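Flukum textile bench – shared notebook
Print this entry | E-mail to a colleague
Search notebook Enter item no. or word Go

Plush and terry, continued

Carrying on from the curly pile pages. Writing fast, the bench has to be clear by lunch and I still haven't eaten breakfast.

Item 1581, the curly plush. Golden tan, tight curls, synthetic pile. Started on the underside of one limb where a mistake won't show. Dry first: soft brush, with the lay, then against. There is no real lay on this stuff, the curls go every way, so "against" means whatever direction makes them stand up. Brush with the wide-set pins is too harsh. It opens the loops and you get a frizzy patch next to a curly patch and then you have to live with it. Went to the baby brush. Better. Slow though.

Vacuum through gauze after, low setting. A fair amount of gray fluff on the gauze, kept it in an envelope in case Gertraud wants to see it. Labeled the envelope. (Labelled it with the wrong number first, crossed out, it's fine.)

Color. Same argument as in August. The hollows between the curls look orange and the tips look sandy and I can't tell how much of that is soil, how much is fading and how much is just shadow. Pushed the pile apart with two fingers under the bench lamp and the base looks close to the tips to me. Gertraud Grabner looked and said the base is darker. We looked at it under the window and swapped opinions. Leave it as undecided, and don't write "faded" on the card yet.

Seam question. There's a fold or a seam running down the body and I can't feel a ridge through the curls. If it's a seam it has been closed by hand from the outside, ladder stitch most likely, and whoever did it was good. Do not go poking with the awl. Needs a blunt needle and patience.

Foam test: Kisel at the weak dilution, foam only, no liquid, lifted off with a white cloth. Cloth came up beige. Second cloth paler. Stopped there. The curls flattened while damp and I had a bad ten minutes, then they came back up with cool air and fingers. No heat!! The old card on 1326 says "hair dryer, warm" and 1326 is the one with the shiny bald-looking elbow, so draw your own conclusion.

Thing to remember: foam goes on the cloth, not on the toy. Did it the wrong way round once and it sat in the curls like shaving cream and took ages to get out.

Towel. This is the tan-brown terry, the Pellegrini one, bought for blotting and now half a test piece itself. Reason I wanted it in the plush notes at all: we need a lifting cloth close in color so that a bit of shed lint left in the pile doesn't show up white. White cloth is still right for the foam (you have to see the dirt). Tan terry for the pressing after. Two cloths, two jobs, please don't mix them up in the drawer.

Washed it 6 times before letting it anywhere near an item. Ran the tape test on the terry part after the last wash, still some lint. Almost none from the woven bands, no surprise, there are no loops there to lose. So – fold it with a band outward when pressing anything light colored? Tried it. The band is ridged and leaves a faint line in flattened pile. Goes away when the curls recover but I don't love it. Terry side for curls, band side for felt and paw pads. Flat weave for anything old.

It doesn't lie square anymore. One corner bellies out however much I smooth it, I think the bands shrank more than the ground or the hem did something. Measured, lost the slip of paper with the measurments, will do again. For blotting it doesn't matter. For the sample board it does, so the sample gets cut from the other one.

Weighting: laid flat on the gray table, toy on top, nothing heavy on the toy. Somebody used the book press board last time. Please no. Curly pile takes a set if it's held down and then it looks like a corduroy.

The table is good for this by the way. Pale enough to see tan lint, matte, wipes clean. Wipe it before, as well as after.

Supplies: baby brush (second one, softer), gauze, white cloths, more envelopes. Kisel is down to a third. Tape for the lint test, the wide kind, the narrow kind is useless on terry.

Close-up of the curls, then the towel on the table.

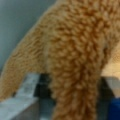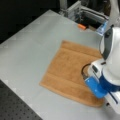
Stelberg, March 15, 2026

Compared the two after. Both tan, both loopy if you squint, and completely different to handle. Curls on the plush clump and hold air, you press and it pushes back. Terry just gives. In the hand I could tell them apart with my eyes shut, so for the sorting trays go by touch first and color last. Color in particular is no use, caramel next to caramel.

For the card on 1581: surface cleaned dry, foam test on one limb only, rest untouched. Seam or fold on body not opened. No stain treatment. Gertraud to sign or argue.

Open: is the base really darker. Whether to do the whole body with foam or stop at dry brushing, I lean toward stopping. Recheck the test limb before anybody decides, I want to see if the curls stay up. Re-measure the towel.

Recent entries
Felt paw pads, glue residue
Item 1326, heat damage to pile
Gauze and vacuum settings
Lint tape test, first round
Drawer labels, new scheme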